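Forum: Cell Design and Safety
Thread: Rules for kitting cells with two arms and shared bins

sfrerichs
Posted in May, edited once

We are rewriting the work instruction for our small-parts kitting cell and I would like comments before it goes to Ülle Jaunzems for sign-off. Two arms, one shared tray in the middle, supply bins on both sides. Parts are motors, round control boards and wire harnesses. Draft rules so far:

1. Each arm owns the bins on its own side. Neither arm crosses the tray centerline unless the other is parked.
2. One part type per bin.
3. Boards are gripped by the rim only. No finger contact with capacitors or connectors.
4. Harnesses are gripped on the bundle, never on the loose wire ends.
5. Tray liner is replaced at every shift change, or sooner if torn.
6. After 3 failed picks on the same part, the arm stops and calls the operator.

Layout is four yellow bins, two per side, with the steel tray between them. Board and harness go on the paper liner, board on the left.

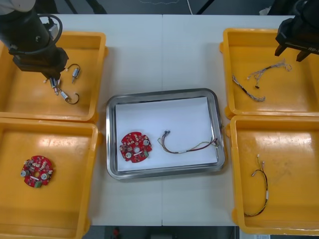

Liis Pētersons wants rule 1 removed. A fixed centerline costs cycle time, and the controller already checks for arm-to-arm collision. If the software zone is validated, a second rule on paper only gives the operators something to ignore.

sfrerichs
The controller checks the arm model. It does not check what the gripper is carrying. A harness hanging from the fingers is outside the model, and its length changes with how it was picked. I will keep rule 1 for harness moves and consider dropping it for motors.

kivlow_tech
Agree on harnesses. We ran without a centerline at the Ukuva plant and logged 18 snags in 169 kits, all of them harness on harness or harness on fingers. Motors with short leads gave us no trouble.

liis_p
Those numbers are from one harness type. What was the clearance over the tray?

kivlow_tech
70 mm at the lowest point. Not generous, I admit. We never repeated it at a greater height.

liis_p
Then it is a clearance problem. Write a minimum carry height into the instruction and leave the zones to the software.

T. Ng
Both. Carry height does not help when the loose end is longer than the height. Also, rule 6 needs to say what "failed" means. Ours counts a pick as failed if grip width is out of range after lift – before lift it is only a retry. Without that line, each programmer will set it differently.

sfrerichs
Good point on rule 6. Taking your wording.

lamduan_s
Two comments from the ESD side. Rule 5 says "liner" and nothing else. Plain paper under a bare board is not something our auditor would pass. Specify a dissipative liner by part number. Same for the bins: color tells you nothing about the material, so put the marking requirement in the instruction.

T. Ng
Is the board powered or programmed at this station? If it is only being staged, the tray is bonded and the liner is thin, I would not hold up the release over it.

lamduan_s
Unpowered boards get damaged too. I would hold it up.

sfrerichs
Liner spec goes in as rule 7, part number to be filled in by purchasing. Rule 1 now reads: centerline applies to any move with a harness in the gripper. Carry height is still open, Liis to send a figure for the longest harness.

liis_p
Will measure on the Uibo variant, it has the longest leads.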